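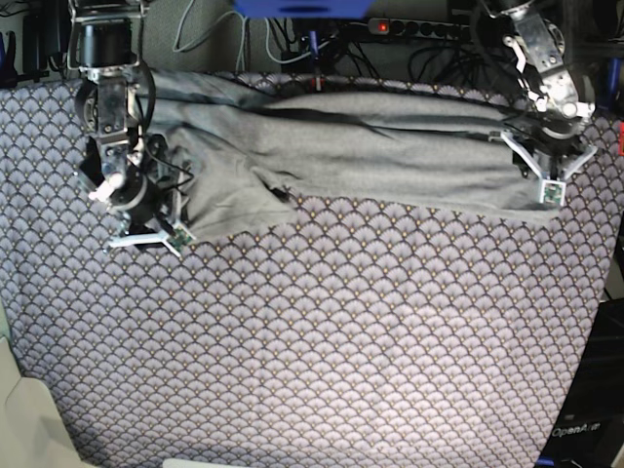 I went to the Purnero open day in October with one question, and it was the same one I take to every automation event: would I let this thing near my laundry? The folding table was the busiest spot in the hall, so I started there. Two arms had a soft gray garment stretched between them over a scallop-patterned tablecloth, one end narrowed to a flat strip at the left gripper, the other bunched up in a lump under the right one. I looked at that lump for a good while. My own trousers come out of the dryer looking better.

The staff were friendly and did not oversell, I'll give them that. Their target is 48 garments an hour. When I asked what they get now, the answer was 4 on a good morning - and someone still has to hand over each piece. There are sensor pads at the fingertips, little green boards, and I was told the next version will feel a seam. Maybe so.

Sanunon had the booth across the aisle, with a shelf-stocking machine that handles boxes well and bags badly. It's meant for stores with nearly 500 product lines. The demo used 30, all boxes. I asked to see it try a bag of rice and was told to come back after lunch. I did, and the machine was switched off.

Robles, who make the dish sorter, had sent only a video. I skipped it and caught the early bus back to Brindaveck, where I had a basket of shirts waiting.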